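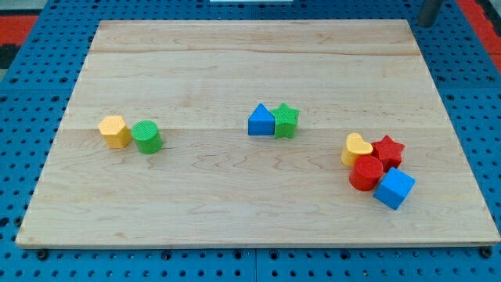

I have been thinking for most of the winter about the way we talk about repairing things, and about why so many of us who were raised by menders have ended up as replacers. My mother darned socks in front of the television. My father kept a coffee can of screws that had come out of other things and were waiting to go into new ones. I own a perfectly good house full of objects I could not fix if you gave me a month and a manual. A plain board is about my limit. Give me pale wood glued up from separate planks, with a few small knots and a wavy dark streak running along the grain, and I can at least see how it was put together, because the seams are right there on its face. I can't say the same for my toaster.

I bring up the toaster because it died in May, in the middle of a slice of rye, and I did what I always do and started looking at new ones. The cheapest one I liked was $132, and I had it in the cart (the online kind, I was in my bathrobe) when I remembered the repair evening over at the Porura, the old feed store on our main street that has been a bit of everything since it closed. They open the doors at 6 and you bring in whatever is broken and sit down next to somebody who knows more than you do. I had walked past the sign for years!

So I went, with the toaster in a grocery bag, feeling foolish. The room was crowded and smelled of coffee and warm dust. There was a lamp ahead of me in line, and a sewing machine, and a little boy with a music box he would not let go of. My toaster took 3 visits in the end, mostly on account of a spring that had to be ordered from Obradović, a parts shop two counties over that still answers its phone. The spring cost less than the postage. The toaster works, although it leans a little to the left now, and so does the toast.

I know what the sensible reply is, and my brother-in-law has made it to me over dinner more than once. Three evenings is a lot of life to spend on a toaster. If I paid myself even a modest wage I'd have been better off with the new one, and I would have had it by the weekend. He is right about the arithmetic and I have never been able to argue him out of it. But I don't pay myself a wage to sit in a warm room with my neighbors, and I can't think of anything I'd have done with those evenings that I would remember now. I know what is inside a toaster! There is very little, and most of it is crumbs.

What I would like is for this to be easier. I'd like the things we buy to come with ordinary screws, and a page in the back that shows where they are. I'd like our schools to give the older kids an afternoon with a broken radio. And I'd like towns the size of ours to think of a room like the Porura the way they think of a library, as something you keep the heat on for. Ours runs on a donation jar, and I have seen what goes in it. Mine goes in folded up small so it looks like more.

The vacuum has started making a noise. I'm taking it in next month.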